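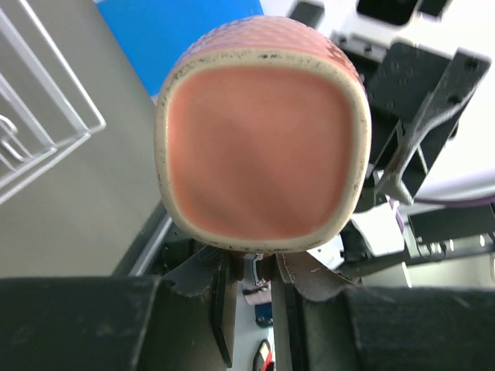
Re: [kitchen-share] Cups and the dish rack

On Monday a member wrote:

> The Jurico cups keep going away with water sitting under the base. Can we agree on one way to rack them? I'd also like to know if the pink one should be soaked.

No soaking, please. The base on the pink cup is unglazed and it marks. Wash it by hand, wipe the rim, and leave it upside down for 25 minutes before it goes in the cupboard.

**Rack**

- White wire rack stays on the grey table, any angle you like.
- Cups and jugs go inside the rails. The light blue one with the yellow flower can lie on its side.
- Cookware sits on the table to the right – it's too heavy for the wires.
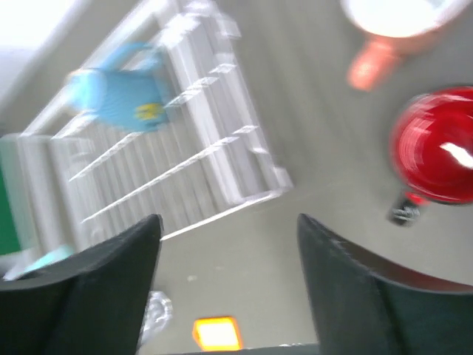
**Cupboard**

Colours go on the lower shelf, whites above. The 2 spare Lorkadia mugs are still in the box by the door if anyone wants them.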